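Finger pads and pivots: maintenance notes for the two-finger gripper

Posted in Workshop notes

Readers of the previous entry will recall that the hand-held gripper at the Cellbridge bench had been returned to use with its original pads still fitted. Several correspondents have since asked for the maintenance procedure in full. It is given below, together with the reasoning behind the intervals, and it replaces the shorter version published in December.

The gripper is a two-finger tool used for handling light household objects, chiefly cups. It records each grasp in a log, and the log stood at 3278 cycles when the present inspection was made. The pads are due for replacement at 4000. That limit was set on the Stundlow bench, where an identical pair of fingers had been in service for longer, and it has been adopted at Cellbridge without change.

It should be understood that the limit is a ceiling. A pad may be withdrawn earlier on condition, and the condition of the edges is the first matter to be examined. Wear on the flat of a pad is gradual and can be tolerated for a considerable time. Wear at the edges is less forgiving, as a lifted corner may catch on the rim of a cup during the approach and turn it before the fingers have closed.
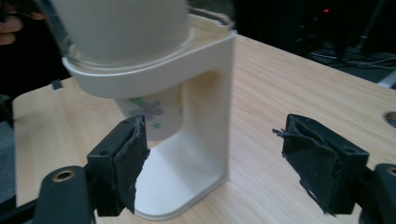
The cup in its holder, with the edges of both finger pads frayed.

The inspection is carried out with the tool disconnected from its supply. Each finger is opened to its full travel and the pad is examined along all of its edges under a bench lamp. Any loose flap is measured from its root. A short one may be trimmed with a sharp blade held flat to the pad, and the trimming is entered in the record. A flap that reaches into the working face of the pad must not be trimmed, and in that case the pad is changed.

The pivots are examined next. Each mounting arm carries a brass-coloured insert, and the arm should turn on its pin without perceptible side play. The inserts are wiped with a dry cloth. Oil is not used at this point - it collects dust and in time finds its way on to the pads, where it does far more harm than a dry pivot would. The finger screws are then checked for tightness, left side first, and the driver is returned to its place before the tool is moved.

Replacement of a pad is a simple operation, but it cannot be hurried. The old material is peeled back from the narrow end and the remaining adhesive is removed with a plastic scraper. Metal scrapers were tried at Stundlow and are no longer permitted, having marked the finger faces. The face is cleaned, left for a quarter of an hour, and the new pad is laid down from the root of the finger towards the tip. It is pressed for one full minute by hand. Pads are always changed in pairs, even where one of them appears serviceable, so that both faces offer the same grip.

The pads presently in stock are the Fivine sheet material, cut to the Yordanov template. The template allows a slight overhang on each side. I have come to regard that overhang as the source of much of the fraying, and the next set will be cut flush. Should the result be satisfactory, the template itself will be amended and a note published here.

After any work on the fingers the tool must be set up again before use. The fingers are closed without an object between them and the zero position is recorded. They are then opened and closed 100 times at low speed, and the zero position is recorded a second time. If the two readings differ, the pivots are to be examined again. Only when they agree does the tool go back to the cup and its stand for trial grasps.
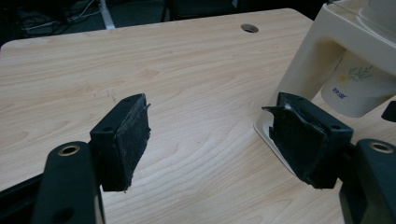

May the pads be changed without repeating the closing cycles?
The cycles must be repeated after every change, as a new pad settles under pressure and the first zero reading cannot be relied upon.

A word is necessary on the keeping of records. The Cellbridge book now runs to 214 entries, and its usefulness has depended almost entirely on entries being made at the bench and at the time. Those written up afterwards, usually on a Sunday, have tended to omit the cycle reading. An entry without a cycle reading is of little value when the interval comes to be reviewed, and I have accordingly ruled a separate column for it on each page.

The present pads will be inspected again before the next series of grasps. New pads have been cut and are stored flat between two sheets of card, away from the window.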